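A September Morning at the Kudik Tea House Open Day

I have been drinking tea for as long as I can remember, and I am slightly ashamed to say that until last September I had never given much thought to how it gets from a sack to a teapot. So when my sister rang to say that the Kudik tea house in Heywood was opening its blending rooms to visitors, I put my name down straight away and then spent a fortnight telling everybody at work (sorry, everybody at work!).

You reach it down a narrow lane behind the old bakery, and you can smell it well before you find the door. It's a lovely smell, a bit like hay and a bit like the inside of my grandmother's sideboard. There was a short queue, and a young man going along it with shortbread, so the waiting was no hardship at all.

Our guide was Gerasimos Sotiropoulos, who started the business in 2000 with a pair of kitchen scales and a borrowed van. He has a very quiet voice and we all had to shuffle in close to hear him, especially once we got to the sifting machine. It is called Cato, after the first owner's cat as far as I could make out, and it rattles so hard that the windowpanes join in. The leaf goes in at the top in all sizes and comes out in trays, with the dust at the bottom. I had always thought the dust was what they put in teabags, and I asked, and was told very politely that it depends on whose teabags.

The storeroom was my favourite part. It is kept dim and rather cool, with shelves to the ceiling and a ladder on a rail, and every tin has a handwritten number. Tin 154 was taken down for us and passed round, a dark twisted leaf that smelled of smoke and dried plums. My sister held on to it for so long that a lady behind us coughed.

After that we went through to the tasting room, where I was glad to see some seats. A proper tasting, we learned, is a noisy business. You take a spoonful and slurp it as loudly as you can, so that it spreads over the whole tongue, and I'm afraid I went bright pink and did it far too daintily. By the third cup I had got the hang of it and was making a noise like a bath emptying.
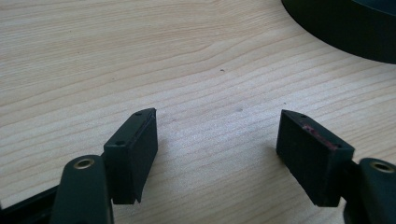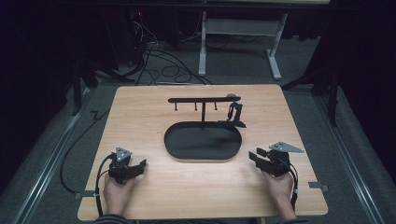
Pale wooden tabletops at the tea house, the second with the mug stand and a black mug on its hook end.

We tried 4 teas in all, going from light to strong. The first was a green one which I found a little grassy. The second, a plain breakfast blend, was just what I would want on a wet morning, and I could happily have stopped there. The third had orange peel in it and split the room. Last came the house blend, Wosanano, which they have been making since the early days and change slightly each year depending on what the harvests have been like. It was malty and soft, with no bitterness even after it had stood while we chatted, and I bought two packets on the way out and should have bought three.

I asked how hot the water ought to be for the green, as mine at home always comes out tasting of spinach. The answer was 80 degrees. If you haven't got a thermometer, let the kettle stand with its lid open for a few minutes before you pour. I have done it that way ever since and my husband has started drinking it too, having refused for years.

A few practical things if you are thinking of going. The yard is cobbled, so wear flat shoes. The stairs to the storeroom are steep, though you can wait in the shop with a cup of something if you would rather not climb them. There is no café as such, but the bakery on the corner does a very good cheese and onion pie, and we ate ours on the wall outside with our packets of tea beside us, smelling of smoke and plums all the way home on the bus.

Last updated: April 26, 2021

Recent visits
A wet afternoon at the walled garden
Behind the counter at a family cheese shop
Two sisters and a steam railway
The bell foundry, and why I needed earplugs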